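Tudon Handover Set: data card

Maintained by Purificación Herrero and Aurelio Salcedo
Last revised 09/04/2020

Tudon is a set of short recordings of people doing small handling jobs with hand-held grippers. We use it to teach the arm at our packing bench, and we're really happy with how it's coming along! The people who know the work best are the ones recording it.
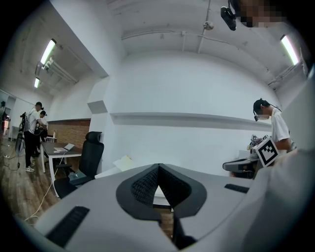
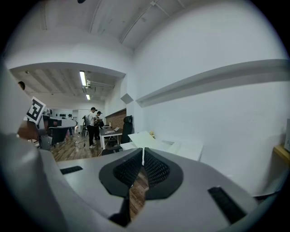 What's in it

2893 clips, sorted into 102 tasks. Each clip has wrist video, gripper opening and a plain text label written by the person who did the job. Labels are kept as typed, so you'll find "colour", "color" and one memorable "coluor".

The folder called jakico holds picking and placing. The folder called ekham holds folding, stacking and anything done by two people. Mihăilă is the script that checks both and writes the index. Run it again if you move files.

How it was recorded

Fourteen of our own staff took part, all during paid hours. Sessions were short, with a break whenever someone asked for one (grippers get heavy on the wrist by mid-afternoon). Faces are blurred where we caught them. If you find one we missed, tell Aurelio and the clip comes out the same day.

What has changed at the bench

The arm now does most of the carton loading on the first shift. Packers have moved over to checking orders, fixing the odd ones and recording new tasks when the arm gets stuck. Two people who had never touched a script are now editing labels in bulk, and they're quick!

No jobs were cut for this. Hours stayed the same, and the pay grade for anyone who records went up in December. Some people miss the old rhythm of the line, and a few would still sooner pack by hand. The roster leaves room for that.

Known problems

- 147 clips have a gap in the gripper opening data. They're listed in gaps.txt.
- Left-handed recordings are scarce.
- Soft bags are poorly covered, and the arm's behaviour around them shows it.

Use

Fine for training and teaching. Please don't use it to time or rank the people in it. Send fixes to Purificación, with the clip number in the subject line.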